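Why I voted for the bloke with the clipboard
23 Aug 2024

I have now voted in every Clemancombe council election since I moved here, and until this one I had never picked a winner. I don't say that with pride. It takes a certain knack to back the wrong horse in a race where the horses are mostly retired accountants.

So you can imagine how I felt when Villads Ketilsson got in. He ran as an independent in Branell ward, with no party, no how-to-vote card worth the name and a campaign budget that seems to have gone mainly on string. His signs were tied to fences all the way down Bisgaard Road, and after the first big wind they were tied to fences in the next ward as well. He won by 107 votes.

People have been telling me what this means. One neighbour says it's the end of the major parties in local government. Another says it's a protest about parking. My own view is that he knocked on doors and the other two didn't, and that when he knocked on mine he had a clipboard and wrote down what I said about the footpath. I've been complaining about that footpath since the previous mayor. I would have voted for a labrador if it had taken notes.

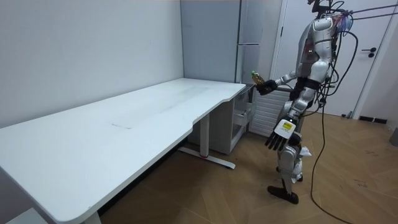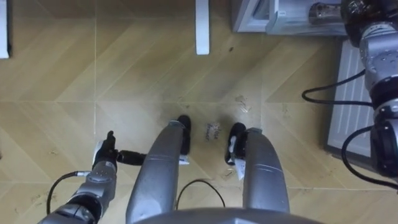
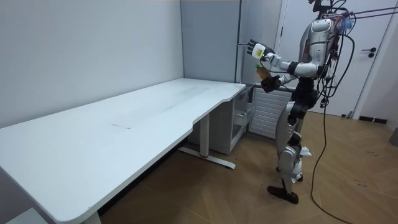

The humanoid robot at a long white desk, first and last photos. The middle one is the tiled floor, with its two black feet.

The parties took it about as well as you'd expect. The local branch of one put out a statement congratulating Cr Ketilsson and warning, in the very next sentence, that independents can't get anything done. This from people who held the seat for 20 years and whose chief monument is a bus shelter facing away from the road. The other mob said voters had been "confused by the ballot". It had 3 names on it. I managed, and I'd left my glasses in the car.

I do have worries. He has no one on council to second his motions, for a start, and the first meeting I went to had him asking for the floor four times before the chair found his light. And there's the Stido land, which everyone agrees is the only real business this term. The developer wants 165 townhouses on the old dairy block, the parties both had a position on it and swapped them in April, and our man's position is that he'd like to read the traffic report first. I admire that. I also suspect he'll be the only one who does, and the vote could well be over by the time he gets to the appendices.

My sister, who lives in the city and gets her politics in larger sizes, thinks I'm making a fuss over nothing. It's bins and dogs, she says. Well, yes. I have a bin and a dog. I can't do a thing about interest rates, but I can stand up in a cold hall with bad tea and ask why the green waste only goes out once a month, and have somebody look uncomfortable in person.

The next meeting is at seven in the upstairs room, and the public gallery is eleven chairs and a piano stool. If you want one of the chairs, come early. I got the stool last time and my back hasn't forgiven any of them.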